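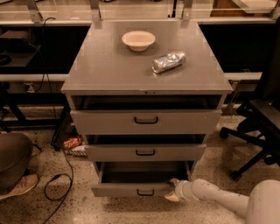 Page last changed: August, 16:35

Drawer duty: our group's project report

Our project for the robotics module was called Zesen, and the aim sounded dead easy: get one arm to deal with a three-drawer metal cabinet. I said we'd be finished in a fortnight. Ha! The brief came from Lernden, and they wanted low drawers included, so the bottom one is where most of my time went.

You have to get the fingertips over the edge of the drawer front and keep them there while the arm moves. I wrote the approach routine, which brings the gripper in low on the right-hand side with the tip pointing at the floor -- lovely when it lines up, horrible for my nerves when it's that close to the terrazzo.

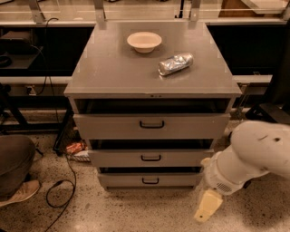

What we logged

We saved 2765 short clips and kept 300 for testing, all labelled in a little program we named Urban (long story, bad coffee). I did my share in batches of 35, and by the end I was seeing black handles in my sleep! The bowl and the crushed can stayed on the cabinet top in our layout, and the planner had to treat them as things to leave alone.
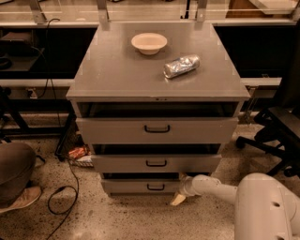

Page 30

My favourite bit was rewriting the push. The first version came from the Dostavov handbook and went for the middle of the drawer front, but I liked working from one side better and argued for it far too long. We kept both in the code, with a switch to choose. If I carry on next term I'd like to try the middle drawer with the one above it still open, and I need to tidy up my comments before anyone else reads them.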